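Workshop tips: gripper faults when handling framed pictures

Posted 8 Jan 2019 by Seema Rastogi

Short one, between jobs. We cracked a corner on a big frame last August and I've been meaning to write up what we changed. Arm was a Dokberg two-finger, job was dull: pick up small frame, put it in tray, repeat. It closed on the wrong edge and kept squeezing. Mat creased, corner joint opened up. Force limit was still set for hardwood offcuts from the job before. My fault.

So.

Check the force limit every time you change jobs. Write it on tape, stick it on the controller. We run frames at 40 newtons now and most don't need that.

Run the layout in simulation first. Takes 2 minutes. Put the frames in crooked, becuase that's how people put them down. Look at where each finger ends up before it closes, both sides, and look at what's next to it. A big frame near the outside of a finger is the one that gets hit.
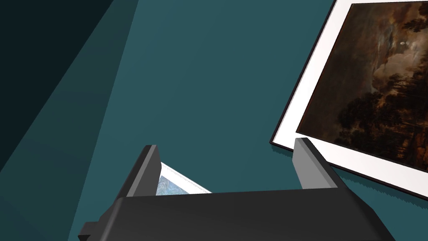

Vivek Kanaujia wrote in to say the sim won't save you if the clearance is wrong in the file. His had the finger pads left off the model, so every pass looked clean and the real thing scraped a mat on the first go. Measure the fingers with the pads on, he says, then type that in.

Fair point, did ours the same evening. Was out by more than I'd like.

Other bits:

Approach slow. Last 200 mm at crawl speed, fingers open wider than you think.

Grab wood, never the mat or glass. If you can't reach wood from that angle, move the frame by hand. Arm stopped first, E-stop in, THEN hands. Not paused. Stopped.

Glass frames: tape an X across the face before any test run. Gloves and glasses on, broom handy.

If it faults mid-grip don't hit reset straight away. Ours homes on reset and takes the frame with it. Support the frame, release by the manual valve, then reset.

Wipe the pads. Sawdust makes them slip and then somebody turns the force up and you're back were I started.

Corner got reglued, clamped overnight. Joint still shows if you look for it.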